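Home | Gallery | Workshop | Visit | Contact

The Bead Pour, Skodville

September was the month of the beads, and we loved every minute of it! The Fanent workshop had been wanting to try a pouring task for ages (clear cups, clear beads, one black tray to keep the strays off the table), and we finally set it up for our friends from Hurkadport.

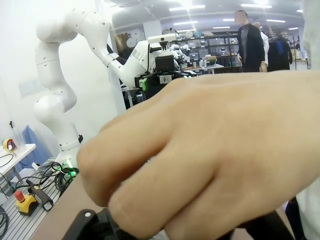
White arm, black cables, and a hand up close.
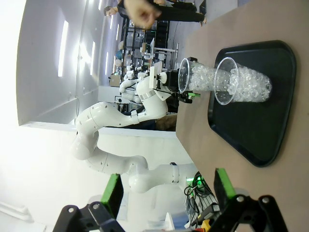 Cup to cup over the tray, with all those little clear beads catching the light!

We had planned on 20 pours and ended up going for 40, which tells you how much fun it was. Clear beads are so pretty, and so good at rolling under shelves! Next time we want to try the colored ones, and bigger cups too.

Contact the Fanent workshop | © Fanent, Skodville | Back to top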